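Toy library in Kernwood reopens its doors after a long winter of sorting

The Kernwood Toy Library is lending again. After being closed since the leak in the old reading room, it opened up in June 2022 in two rooms over the Sayegh bakery on Nutden Street, and families were waiting on the stairs well before the key went into the lock.

If you have never used it, the idea is as simple as borrowing a book. You pay $8 a year for the whole household, you pick what your child would like to play with, and you bring it back when the shine has worn off (or when you have stepped on it one time too many). The library had 70 member families when it closed. By the end of its first week back it had 109, and the sign-up sheet had to be copied twice.

"I thought people might have forgotten us, I really did," said Doina Vidmar, who started the library with two boxes from her own attic and still runs it. "And then they came up those stairs with strollers and grandmothers and the things they had borrowed before we closed, all apologizing for being late. I told them there were no late fees. Where would you have returned it?"

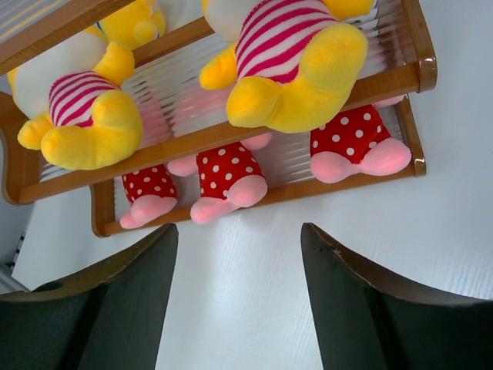
Soft toys have always been the hardest part of running a toy library, and for years Kernwood did without them. Parents worry about germs, children get attached, and a rabbit that goes home for three weeks may not want to come back. Vidmar changed her mind over the winter, after one little boy asked her every single time he saw her at the market. So the new catalog has a plush section, and anyone planning something like it at home could do worse than a small wall shelf in two tiers, like the wooden one with plush toys resting on it, with a rail and see-through slats – children like to check on their friends from underneath. Every soft toy is washed between loans and goes out in a cotton bag with a tag, and a child who truly can't part with one may keep it if the family gives another in its place.

The rest of the collection now stands at 504 items, which includes puzzles, train sets, dress-up clothes, a good number of board games and a marble run that takes up most of a living room floor. Much of it was donated in May, when the Trosex hardware store let the library put a collection bin beside its front counter.
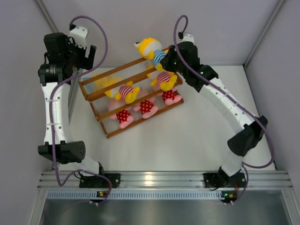

Not everything that came in could be used, of course. Puzzles were put together on kitchen tables all over town to see whether the last piece was there, and a fair few went straight to the craft cupboard at the elementary school. Vidmar says she will happily take more wooden trains, but please, no more electronic keyboards for the time being. Her downstairs neighbors at the bakery have been very patient and she would like to keep it that way.

Regular hours will stay short through the summer, with one afternoon and one morning session a week posted on the bakery door. There is a play corner for the little ones while parents browse, and coffee can be carried up from downstairs as long as it has a lid on it.

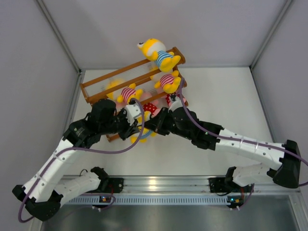
A repair table is next on the list. Vidmar would like families to sit down together once a month with glue, needles and small screwdrivers and bring a few tired toys back to life, and she is asking anyone with a sturdy table to spare to get in touch. It needn't be fancy. A plain white top, with a wooden rack close by, would suit her very well, and folding legs would be a blessing on those stairs. Donations of thread and wood glue can be left at the bakery counter, and new members can sign up during any session with proof of a Kernwood address.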